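Home | News | Courts | Local | Opinion | Contact

Tenants ask court to stop move of polling place in Omlow

OMLOW - A group of tenants has asked the county court to stop the town from moving the only polling place on the east side, saying that the new location is too far for people who do not drive.

The complaint was filed in December by 12 residents of the Maltel apartments. It says the town clerk's office broke state election rules when it closed the polling place at the Szénási Street library and sent its voters to a school on Carkevora Road, on the other side of the highway.

According to the complaint, the walk to the library takes 9 minutes from the apartments. The walk to the school can take up to 50 minutes, and part of it has no sidewalk. The bus that stops near the school makes its last trip at 6 p.m., while the polls stay open until 8 p.m.

The residents also say that they did not receive proper notice. State rules ask for a letter to every registered voter before such a change, the complaint says, but many households learned of it only from a paper sign on the library door. The sign was in English only, although many families in the building speak another language at home. 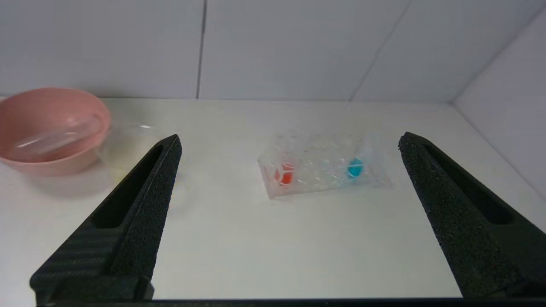 The town has 22 days to give its answer to the court. In a short written statement, the clerk's office said the library room does not have enough space for the new voting machines and that the change was approved at a public meeting. It did not comment on the question of the letters.

The residents want the judge to keep the library open for voting until the case is decided. They are not asking for money, except for the cost of their lawyers.

A first hearing is expected before the spring primary. Early voting is not part of the case - it will continue at the town hall as before.

Related stories
County adds 4 drop boxes for mail ballots
School board map goes back to public comment
Judge hears arguments on ballot language
Omlow bus riders ask for later evening service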